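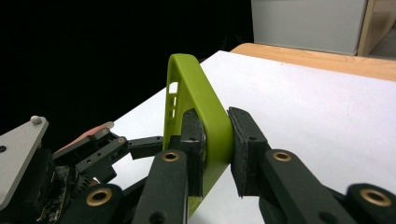
Wajid Hashmi wants it on record that baking soda did nothing for his sticky spatula handle except make it a sticky spatula handle with baking soda on it. Fair enough. I said paste, he used powder, and we've agreed to share the blame. The plastics page was overdue for a rewrite anyway.

*Updated 9 June 2022*

## Sticky handles and grips

Soft-touch coatings go gummy with age, and no amount of dish soap will bring them back. Mix baking soda with just enough water to make something like toothpaste, rub it on with a damp cloth, rinse, and look at what came off. If it's gray and disgusting you're getting somewhere. Rubbing alcohol is quicker, but try a hidden spot first. It took the lettering clean off my kitchen timer, which now counts down to nothing in particular.

Don't use acetone. Yes, it works. It also works on the rest of the plastic.

## Tomato stains

Wipe the container with a paper towel before it goes anywhere near water. Most of the orange is oil, and hot water just moves it around. Then wash with dish soap and leave the container on a sunny windowsill for an afternoon or two. I own a lunch box that has been on the windowsill since February. At this point it's a planter.

## Smells

- Crumple up newspaper, stuff it in, put the lid on, leave it overnight.
- Wash the lid seal separately. Pry it out with something blunt (a butter knife handle, not the other end).
- Store the lids off. I know. Now you have to find the lids.
- Coffee grounds do work, if you'd like your soup to taste of coffee.

## Phone cases, remotes and other things you hold all day

Take the phone out first. You'd be surprised, or maybe you wouldn't. Lukewarm water, a drop of dish soap and an old toothbrush around the openings will do for most plain plastic cases. Leather ones are a different page. Stand the case up to dry so water doesn't sit in the corners, and give it longer than you think. Remotes get a barely damp cloth, batteries out, and a toothpick along the seams.

Clear cases that have turned yellow are going to stay yellow. I've tried everything people mailed in, including the denture tablets. 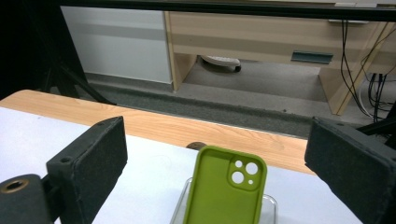

## Drawers and trays

Clear organizers show every crumb, so wash them when you empty them and you'll only have to do it twice a year. Skip the dishwasher unless the bottom says otherwise -- mine came out shaped like a potato chip. Use a soft cloth, too. Paper towels leave fine scratches on acrylic.
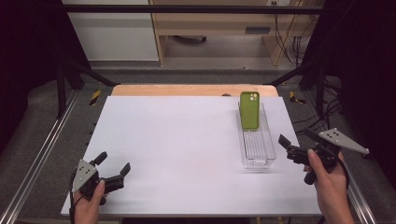

*Phone case at the far end of a clear tray.*

Firdevs Ateş lines hers with shelf paper cut a little short at both ends so it lifts out easily. I cut mine a little long, and it doesn't.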